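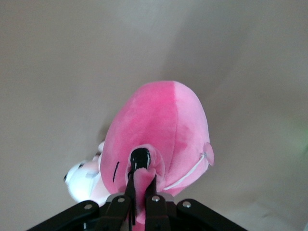

A pink plush toy held in the club's wrist camera view. Photo: Wunstead Robotics Club

Wunstead students teach robot arms to handle soft toys with care

12/04/2026

If you happened to walk past the robotics room at Wunstead after classes let out this fall, you may well have caught sight of stuffed animals being picked up, turned and put down again by a team of students who have grown very fond of them.

The project is called Rulleo, and it is the robotics club's big undertaking for the year. The goal sounds simple enough – get a pair of robot arms to pick up a soft toy from a table and hand it over without squashing it – but as club president Mimoza Shehu will cheerfully tell you, soft things are a whole different animal from the blocks the club worked with last year.

"A block is the same shape every time you grab it," she said. "A plush puppy has ears, and the ears go wherever they want."

Students take turns guiding the arms by hand controls, and each good attempt is saved so the software can learn from it. By the end of November the group had recorded 85 of them, with Man-lok Siu keeping the log and Eoin Cronin doing most of the late-afternoon driving (he says he has finally stopped holding his breath).
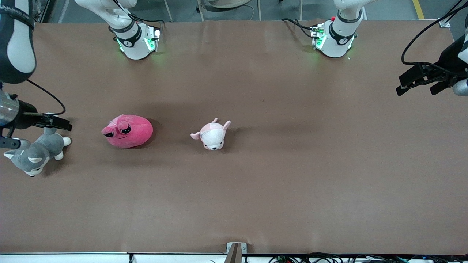
Three plush toys on the paper-covered table, with the club's two arms mounted along the far side.

Club adviser Bríd Moynihan, who also teaches physics, said she has been delighted by how patient everyone has become. "They argue about where to pinch a toy the way my family argues about how to carve a turkey," she said, "and then they try it both ways and write it down."

The team hopes to show Rulleo at the Privness student showcase in the spring, where 41 schools have signed up so far. Before then, there is plenty of practice ahead, and the club would gladly take donations of clean plush toys of any size. They can be dropped off at the front office, marked for Ms. Moynihan.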